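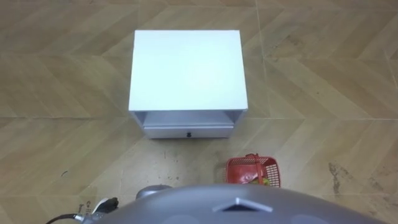 Skekport Rental Listings Corpus: Data Card

Version 2, February release
Maintained by the Zatier Housing Records Office
Contact: Gadisa Tesfamariam, data steward

Summary

The Skekport Rental Listings Corpus is a collection of 3,178 advertisements for furnished rooms and small apartments in the town of Skekport. Each record holds the full text of one advertisement, together with a set of fields entered by hand by the staff of the Records Office. The corpus was prepared for the study of how landlords describe furnished housing, and in particular how they word the terms on deposits, furniture, heating and notice.

The corpus contains text only. No photographs, floor plans or street addresses are distributed with it.

Source of the material

The advertisements come from two sources. The larger part was taken from the Reisinger bulletin, a printed sheet of housing notices that was later moved to a web page under the same name. The smaller part was supplied by Karker, a letting agency, from its own files. Both parties agreed in writing to the release of the text for research and teaching.

Printed notices were typed by one clerk and read against the original by a second. Where a word could not be read, it is replaced by a question mark in square brackets. Web notices were copied as published, including errors of spelling and punctuation. Users who need regular spelling should apply their own corrections and state that they have done so.

Record structure

The corpus is a single comma-separated file in UTF-8. The first row holds the field names. Every later row is one advertisement.

notice_id: a number given by this office. It has no meaning outside the corpus.

source: the letter R for Reisinger or K for Karker.

district: one of 42 district codes. The codes are explained in the file districts.txt. Notices that do not name a district carry the code NONE.

unit_type: room, studio, or apartment. A room is let within a shared home. A studio has its own entrance and a single main room. All other units are recorded as apartments.

rent_stated: the monthly rent as written in the notice. Where a range is given, the lower figure is entered and the field rent_note is set to R.

deposit_stated: the deposit as written, whether in money or in months of rent. No conversion has been made.

furniture_terms: the items of furniture named in the notice, in the order in which they appear, separated by semicolons.

floor_terms: any words used for the floor covering, such as parquet, tile, carpet or linoleum. These are the landlord's words and have not been checked against the unit.

heating_terms: any words used for heating, and whether the cost is said to be included.

notice_period: the period of notice in days or months, as written.

full_text: the complete advertisement after the removal of personal details.

Notes on the furniture field

Furniture terms cause more difficulty than any other part of the corpus. The same item may be called a nightstand, a bedside table, a bedside cabinet or a night table, and a landlord may use two of these words in one notice. The office has kept the original wording in furniture_terms. A separate file, furniture_groups.txt, assigns each term to a broader group for users who wish to count items across notices.

The phrase "fully furnished" is not treated as an item. It appears in many notices that go on to list only a bed and a wardrobe, and readers should not assume that it has a fixed meaning. Linens, baskets, lamps and kitchen goods are recorded only when they are named.

Terms such as "new," "modern" and "good condition" are left in full_text and are not coded. An earlier draft of the corpus included a condition field. It was withdrawn after two clerks coded a trial set of 100 notices separately and disagreed too often for the results to be of use.
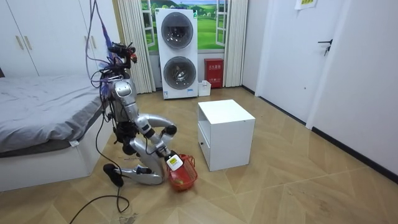 Removal of personal details

Names, telephone numbers, electronic mail addresses and street addresses were removed before release. Each is replaced by a plain marker: NAME, PHONE, MAIL or STREET. The names of districts, parks and public buildings were kept.

A small number of notices described the present tenant or the landlord's family in a way that might allow them to be recognized. In these cases the sentence was removed and the marker CUT was put in its place. Any person who believes that a notice still identifies them may write to the data steward, and the record will be withheld while the matter is reviewed.

Intended uses

The corpus is suitable for the study of housing language, for teaching in public administration, and for testing methods that sort or search short texts. It has been used within the office to prepare guidance on the plain wording of deposit terms.

It is not suitable as a measure of rent levels in Skekport. The notices show what was asked and do not show what was paid. Units let by word of mouth are absent, and the same unit may appear more than once under different wording. It should not be used to judge the conduct of any landlord or agency.

Known limitations

The Karker notices follow a house template and are more regular than the rest. Results that mix the two sources should be reported by source as well as in total.

District boundaries follow the map in use at the time of typing. Three districts on the harbor side have since been merged — the older codes remain in the file.

Some notices were written by hand before they reached the bulletin, and errors made by the original typesetter cannot be told apart from the landlord's own. Notices in languages other than English are not included in this version.

Changes from version 1

Duplicate rows with identical text from the same source have been removed.
The field floor_terms has been split from furniture_terms.
Deposit entries given in words are now kept in words.
The marker CUT replaces blank space.

License and citation

The corpus may be copied and adapted for research and teaching, provided that the source is named and any changes are described. Commercial resale of the text is not permitted.

Please cite as: Zatier Housing Records Office, Skekport Rental Listings Corpus, version 2.

Corrections should be sent to the data steward with the notice_id and the proposed wording. Accepted corrections are entered in the file changes.txt and included in the next release.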